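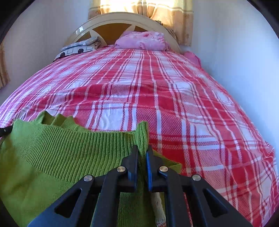
Notburga Auer has 12 minutes before the next family meeting. She says so twice. Then the phone goes and it's ten.

She runs nights and most of the weekends at the Clellberg care home, 40 residents, and has done it long enough to remember when the county paid its share on time. This year's budget draft cuts the daily rate for homes like hers. The vote's still open. So what happens if it passes?

"We lose the second aide on nights," she says. "That's the first thing. I don't need a spreadsheet for it."

One aide, then, for two hallways. Auer has worked that way before, in July, when two people quit the same week. Residents waited. Call lights stayed on. "You're helping one lady to the bathroom and you can hear a man down the hall calling. You can't go. You just can't go, you're holding her up."

The county's position, as it was put at the last hearing, is that homes have room to find savings. Auer was there, in the back row, in her work shoes. Didn't get to speak - the sign-up sheet was closed by the time she parked.

What would she have told them? Long pause.

"That we already found them. We share a van with Sotiropoulos House. We do our own laundry again. I buy the gloves myself when the order is late, and then I fight to get paid back."

The gap, by her own math, comes to $21 per resident per day. Families could be asked to cover part of it. Some can. Most of hers are on public coverage and keep only a small allowence each month for haircuts, stamps, that sort of thing. "You can't bill someone's stamps," she says.

There's also the waiting list. The nearest other home with open beds is an hour's drive, and the roads up there are bad in winter. Auer has sons and daughters who come every evening after work, feed a parent supper, go home. Move that parent an hour away and it's Sundays, maybe. She has seen it. People eat less.

Would she leave, if the cut goes through? She's been asked by an agency, better money. She laughs at that one.

"They called me at two in the morning. On shift! I said I'm busy."

So that's a no?

"It's a no for this winter. Ask me in the spring, I don't know. My knees get a vote to."

A petition from families had 1,345 signatures as of November 27, 2025. Auer signed it, her mother signed it. She doesn't know if anyone at the county reads them. Somebody knocks, the family is here early, and she's already standing up, looking for her pen.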